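Vatura: contested control claims in wire copy

README, last revised 11 August 2021

What's in the box

Vatura is a set of 325 short news reports about armed conflict, marked up for one thing: who says they hold a place. A town, a base, a bridge, a stretch of highway that both sides have "fully secured" since breakfast. Each report was read by two annotators, who marked every claim of control, who made it, and whether anybody else in the same report disputed it. Usually somebody did.

The set does not tell you who held the town. People keep asking. If you need to know who held the town, you need a different dataset and possibly a helicopter.

The reports come from 41 regional outlets that agreed to let their text be used. All are in English, either written that way or translated by the outlet itself. Where the translation is odd, we kept it odd. A garrison that "withdrew with enthusiasm" is still in there under record 82, and please stop filing bugs about it.

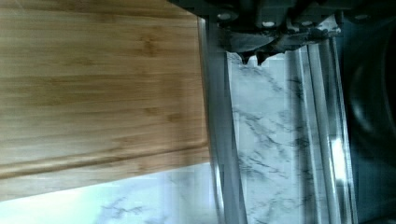

Files

reports.tsv holds one report per row: a record number, the outlet code, the headline and the body. Bylines have been removed. So have the names of private individuals, replaced by PERSON and a letter.

claims.tsv holds one claim per row. The columns are the record number, the start and end of the text span, the place, the party said to be in control, the speaker, and the label.

places.tsv maps spellings to each other. It was supposed to be a small file.

guide.txt is the annotation guide. Read it before you write to us. It is long because every paragraph in it was once an argument.

Labels

There are four.

asserted: a party claims control in its own voice, or through a spokesman.

reported: the outlet states control as fact, without saying who told it so.

denied: a party says the other side does not hold the place. This is its own label, since denying that the enemy holds a base is a different thing from saying you do. Spokesmen know this very well.

hedged: anything with "most of," "the outskirts of," "parts of," or "is being cleared." The word "outskirts" does a heroic amount of work in these reports. Some towns in the set appear to consist of nothing else.

How the labeling was done

Annotation took place in Kaijage, which is our own tool and looks like it. The two readers worked separately and met afterward to settle differences. Where they still disagreed, both labels are kept and the row carries a "split" flag. We chose this over a majority vote because a majority of two is a hard thing to arrange.

Readers were told to ignore whatever they knew about the war in question and use only the text. This is harder than it sounds. One of us spent most of June correcting labels that were right about the world and wrong about the article.

Casualty figures are left in the text and not annotated. We tried. A report that gives one total in the headline, a second in the first paragraph and a third from a hospital official near the end does not want to be put in a column.

Known problems

Time is a mess. "Tuesday" in a report may be the day it was written or the day the spokesman called back. We have not resolved any of it.

Anonymous officials all share the code OFFICIAL, even when they plainly cannot be the same person. In record 41, OFFICIAL contradicts OFFICIAL and both request anonymity for their safety.

Updates to a running story were counted as separate reports if the body changed by more than a sentence. As a result, a few sieges show up over and over, with the same base falling, holding, and falling again – in fairness, some of them did.

Government speakers are quoted more often than rebels. They have press offices. Do not read the imbalance as evidence that they were right, or wrong.

Please don't

Please don't use Vatura to score individual reporters for accuracy, to build live maps for anybody with artillery, or to train something that writes communiqués. The world has a healthy supply of communiqués.

Getting a copy

The files are on the Userham server under the project name. Access is free for research and teaching. You will be asked to state a purpose, and "research" is not a purpose. If you publish anything based on the set, cite it as the Vatura control claims set, Ondenholm, and tell us, so that we can be pleased or alarmed.

Notes from people who have used it

Corrections go in here when they come with a record number. Complaints about the definition of "hedged" go in too, if they are well written. 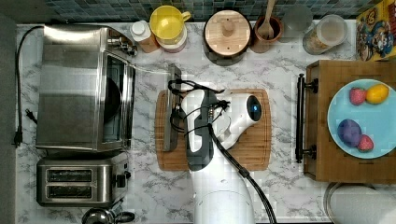

Iñaki Ibarra: The denied label needs splitting. A ministry that says "the base has not fallen" and a ministry that says "there was never a base" are up to very different things, and right now they get the same code. I ran into both in one afternoon. I would also drop the bare "reported" rows from any agreement score, as my students never once agreed on where the outlet's voice stops and the colonel's begins.

Reply from the maintainers: Agreed on the first point, and it is on the list for the next release. On the second, neither did we. See the split flag.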